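Mesfin Mamo does not care for the word "passion", and he would like it kept off the back label of his cider.

"Everyone's got passion," he says. "I've got a press and a loan."

I had come to Letidell with my doubts. Over the past few years I have been sent a good deal of cider described as wild, natural or heritage, and too much of it tasted of vinegar and cost as much as decent Burgundy. Plusten, the label Mamo started after leaving a job in wine importing, uses two of those three words on its website. I asked him which one he would defend.

"Wild, I'll defend. We don't add yeast. Heritage was the designer's idea and I should have said no."

His orchard has 714 trees, nearly all of them planted by the previous owner, and he makes no claim to have rescued them. Last season they gave him enough fruit for 33 barrels. One of those went to a distiller -- "it was horrible," he says, without much embarrassment -- and the rest became three ciders, the driest of which took a silver at the Plurerholm Cider Show.

I pointed out that Plurerholm gives out a lot of silvers.

"It does. I counted. There were 149 medals that day and I'd say half the room went home with something. But the shops ring you back afterwards, so I'll enter again." 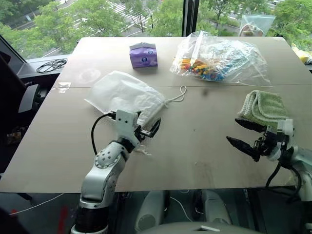

The long table by the windows, Letidell.

We tasted through the range in no particular order. The medal winner is good, I will admit: sharp, a bit smoky, with a grip like strong tea. The medium is less convincing. It has a sweetness that sits on top of the fruit, and when I said so Mamo argued for a while and then poured himself another glass and stopped arguing. The third, sold as Buckley after the lane behind the orchard, is a single-variety cider at a price I find hard to take seriously.

"People pay it," he says.

Do they buy it twice?

"Some do. Ask me in a year."

He made 1,152 bottles of Buckley and still has a fair few left. He puts this down to a slow spring. I put it down to the price, and we left it there.

What he would not be drawn on is whether leaving the yeast alone makes better cider or merely a better story. His first answer was about soil. His second was about his old customers in the wine trade, who apparently never asked. On the third try he shrugged.

"When it works it's better. When it doesn't, you ring the distiller."

The new vintage will be bottled at the end of April. He expects it to be drier than the last one and says there will be no medium this time, though he had not yet told the shops.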